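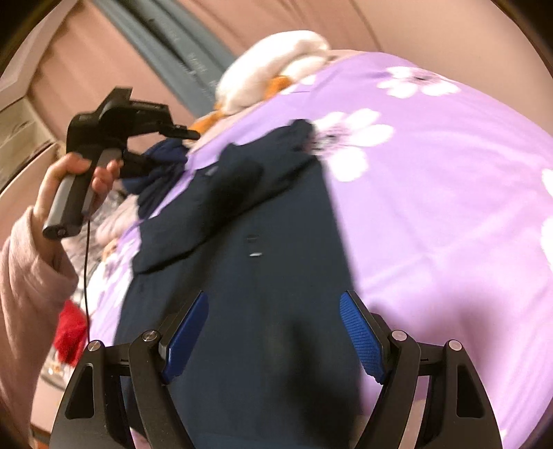
Eine Zahl ohne Quelle sei keine Angabe, sondern Dekoration, schrieb Anahera Doolan zur ersten Fassung dieser Tabelle, und man solle die Spalte mit den Gagen am besten gleich löschen. Gelöscht wurde sie nicht. Sie heißt jetzt aber »gage_behauptet«, und wer sie benutzt, sollte den Rest dieser Datei gelesen haben.

Clullik — Gagen und Vermögensangaben zu Serienschauspielern

Stand: April, zweite Fassung

Inhalt

Der Datensatz enthält 517 Einträge zu Darstellerinnen und Darstellern aus Fernsehserien. Jeder Eintrag besteht aus einer behaupteten Gage pro Folge oder einem behaupteten Gesamtvermögen, dazu Fundstelle, Abrufmonat und Währung. 244 Einträge nennen nur das Vermögen, ohne dass irgendwo steht, wie es berechnet wurde. Ich habe bei den Betreibern der Seiten nachgefragt. Eine Antwort kam von Trevaskis, sie bestand aus einem Link auf die eigene Startseite.

Spalten

person_id: laufende Nummer, keine Klarnamen
serie: Titel der Serie in Originalsprache
gage_behauptet: Betrag pro Folge, wie auf der Seite angegeben
vermoegen_behauptet: Gesamtbetrag, wie angegeben
quelle_typ: interview, gericht, presse, portal, unbekannt
abschrift_von: person_id oder Seite, von der die Angabe vermutlich kopiert ist

Herkunft

Gesammelt wurde von Hand aus Promi-Portalen und Archiven von Programmzeitschriften. Ein Teil stammt aus der alten Mumbridge-Liste, die seit Jahren herumgereicht wird und deren Urheber ich nicht ermitteln konnte. Rund 165 Angaben ließen sich auf ein Interview oder eine Gerichtsakte zurückführen. Bei den übrigen endet die Spur bei einem anderen Portal, manchmal bei demselben, das die Zahl »aktualisiert« hat.

Bekannte Probleme

Runde Beträge sind auffällig häufig. Vermögen und Jahreseinkommen werden verwechselt, gelegentlich innerhalb eines Absatzes. Steuern, Agenturanteile und Scheidungen kommen nicht vor. Delwyn Te Moana hat vorgeschlagen, Ausreißer durch den Median zu ersetzen. Das halte ich für falsch — der Median aus geratenen Werten ist auch geraten, er sieht nur ordentlicher aus.

In der Spalte serie stehen Neuauflagen unter dem Titel des Originals. Das wird noch getrennt.

Wofür sich das eignet

Man kann untersuchen, wie Zahlen von Seite zu Seite wandern. Für Aussagen darüber, was jemand verdient, taugt die Tabelle nicht, auch nicht »als Größenordnung«. Eine Auswertung mit Tandum, die genau das versucht, ist mir bekannt, und ich möchte dort nicht zitiert werden.

Format

Eine CSV-Datei, UTF-8, Semikolon als Trennzeichen, Beträge ohne Tausenderpunkt. Leere Felder heißen »nicht angegeben« und nicht null. Korrekturen bitte mit Fundstelle einreichen. Ein weiteres Portal zählt nicht als Fundstelle.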